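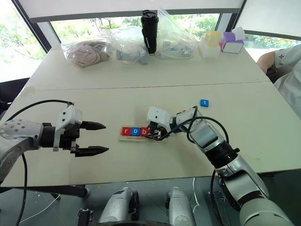

Shona Ashby asked whether the rule about keeping people back from the table still applies when the arms are only spelling with letter blocks. She had read the Trolby checklist and thought light work was exempt.

Reply, Hamish Innes, Wednesday, 14:10

No exemption. The checklist goes by what the arms can reach, and the load doesn't come into it. Speed limit for this cell is 80 mm per second with anyone seated at the table. Ticket 526 had it set to 100 — please put it back before the next run.

Cables also need checking. Loops at the wrist are allowed if they clear the joint through its full travel. Move each joint by hand control and watch the loop.
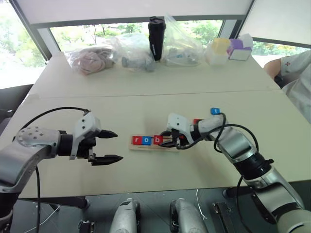
Step 3: Loose parts

Nothing should rest on an arm when a run starts. Stop, lock out, clear it by hand, then restart from the home position. Log any block found off the tray or the table.

Status: open. Waiting for Lefteris Vlachopoulos to confirm the speed setting.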